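Sunday, after supper

I meant to write this morning with my coffee, but the morning got away from me the way they do when the windows are open, and now it's getting dark and my feet hurt and I'm only just sitting down. It was a good day, though. I want to get it on paper before I lose the small parts of it.

I finally did the back room. I've been saying I would since January, and all that time the door has stayed shut with the rug rolled up against it. There were 3 boxes still taped from the move, and I told myself I could open them or give them away unopened, and of course I opened them. One was nothing but curtain rings and old issues of the Lurine newsletter, which I sat on the floor and read for far too long (they used to print recipes – I'd forgotten that – and I tore out the one for onion pie). The second was winter things. The third was cups wrapped in towels, and I was so happy to see those cups! I thought they'd gone in the sale on Bogale Street with everything else.

By the middle of the afternoon the walls were wiped down and I had the white table to deal with. I do love that table. It's as plain as can be and it shows every mark you ever put on it, and there's a long gray streak across the left side that I've gone after with baking soda, with vinegar, and with the pink paste that Tadament sells in the little tub. It's still there. I scrubbed until my shoulder complained and then decided the streak and I could live together. The smudges I'll try again some other day when I have more arm left.

I'd made tea early, a big pot of the dark kind, and let it go cold and poured it into the little plastic bottle with the green cap, so I wouldn't have to keep walking back to the kitchen. It's such a pretty color in that bottle, somewhere between honey and brown, and the ridges in the plastic break it up into tiny squares of light. I must have looked at it for a full minute when I should have been sweeping.
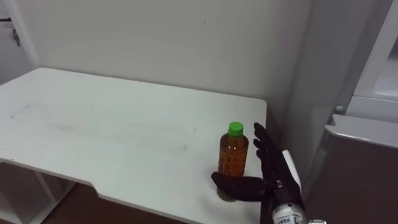 ## Things to remember for next week

The tea was better than usual and I want to write down how I did it, or I'll never manage it again. I used 7 spoonfuls in the big pot, put the lid on, and then forgot it while I was hunting for the broom. I've always been so careful not to let it sit, and all these years I may have been fussing for nothing. A little lemon would be nice next time, if there's a lemon.

The curtain rod needs measuring again. I wrote 164 on the back of an envelope, and I'm fairly sure that's centimeters, and fairly sure it's the rod and not the window, but I'd better check before I order from Komier. Their returns are such a bother.

I also want a lamp in there, something low and yellow. White walls are lovely in the daytime but they turn a bit chilly in the evening, and I'd like to sit at that table and write this diary there instead of on the edge of the bed with a pillow behind me.

The cups are soaking in the sink. I'll dry them in the morning.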